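Home | Equipment | Planning | Gallery | Suppliers | Contact

Equipment Planning Gallery: The Second Bench

Thursday, January 3, 2019

Before we sign for a second robot bench we are putting our notes in one place, so that Drollitz and the Banance office are working from the same page. The request went in last May for one arm, one gripper and the parts to hold a camera over the tray. The list has grown since then. Effie Ritchie keeps the budget sheet, and any change to the figures goes through her.

What we are buying

The arm itself is the easy part. Tully and Wotix both quoted for one in the size we need, and the prices were close enough that delivery decided it. Tully can ship in 6 weeks. Wotix wanted a deposit first and would not give a date.

Grippers are a separate line. We are ordering two, one to run and one to sit in the drawer, plus 4 spare sets of fingers. Fingers wear at the tips and get knocked against trays, and last year we lost most of a week waiting for a pair to arrive. The wide fingers are fine for the jobs we do now. The narrow ones can wait for the next order.

Cable and mounting hardware get $300. That was too low the first time we did this. It covers brackets, ties, two longer power leads and a cover strip for anything that has to cross the floor.

What we are not buying

No new desks. The current ones are sound, and the standing desk can stay where it is. No new monitors either. Office chairs come out of the general furniture budget and should not be on this sheet — please take them off if you see them.

Storage is still open. Effie has asked for a quote on one more rack of bins, and it will go on the sheet only if the quote comes back before the order closes.

Space and power

Measure from the edge of the workbench, with the arm at full reach, and then add 30 inches for a person to walk past. The supplier drawings show reach only. Anyone sitting at the next bench needs to be outside that line while the arm is running.

Daylight is the other thing to plan for. Window glass on one side of the room means the cameras see a different picture in the morning than they do late in the day. Blinds are priced as an option and have not been approved. Ask for the fabric sample before choosing a color.

Each bench should have its own power circuit. The building electrician needs written notice before that work, and the form is with the lease papers.

The work at hand

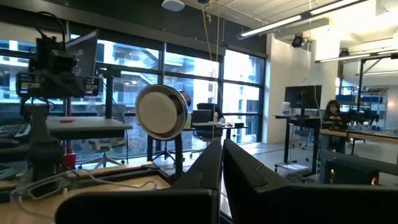
Gripper fingers up close, with the camera rig and tray to the left and the long workbench across the room.

Next steps

Drollitz confirms the bench position. Banance approves the gripper and finger lines. Effie sends the order to Tully once both are back, and the delivery date will be added to the Planning page.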